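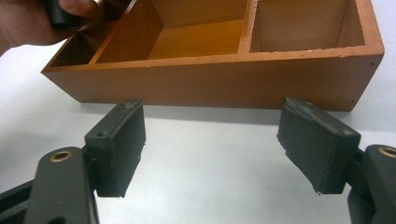 Figure 7.1 An open-topped wooden box with three compartments, divided by two thin partitions.

Chapter 7
Sorting: Putting Things Where They Belong

Think of the last time you emptied your pockets at the end of the day. Keys went in one spot, coins in another, and the crumpled receipt went in the trash (or, let's be fair, back in the pocket). You just sorted a collection of objects, and you did it without a plan, a diagram, or a single line of math!

Sorting is one of the oldest kinds of thinking we have, and one of my favorites to teach. A grocer sorts apples by size. A librarian sorts novels by author. A kid with a bucket of seashells sorts them by color, then changes her mind and starts over by shape, and the second try is every bit as good as the first. The shells are the same shells. Only the rule is different, and the rule is what this chapter is all about.

In mathematics we call the result a partition. A partition splits a collection into groups so that every object lands in a group, and no object lands in two. Both halves of that sentence matter. If you sort a drawer of buttons into "red" and "blue" and a green one turns up, your rule has a hole in it. If you sort the same drawer into "red" and "large," what do you do with a large red button? It wants to be in both places at once, and your rule has an overlap. Finding holes and overlaps is wonderful fun once you get the knack, and you'll soon start spotting them on tax forms, restaurant menus, and store signs.

The trouble at Brenska

Darmawan Sinaga ran the stockroom of a hardware store called Brenska, where he kept 40 kinds of screws. The old labels sorted them three ways: "wood," "metal," and "short." You can probably see the problem coming. A short wood screw could go in either of two bins, and clerks on different shifts made different choices. Customers waited while someone checked both.

Darmawan's fix took a single afternoon in March. He picked length as his only rule and wrote down exactly where each group began and ended. One bin held everything under 20 millimeters. The next held everything from 20 millimeters up to 40, with 40 itself left out. The last bin took 40 and longer. Look closely at those edges! A screw measuring exactly 20 millimeters has one home and only one, and so does a screw measuring exactly 40. Most sorting mistakes live right on the boundary, so that's where we'll spend a good deal of our time.

Before you read on

Grab a handful of small things from your desk or kitchen and sort them by any rule you like. Write the rule down in one sentence. Then hand the objects and the sentence to a friend and have them do the sorting. If your two sets of groups don't match, keep that sentence handy. We'll repair it together in Section 7.2.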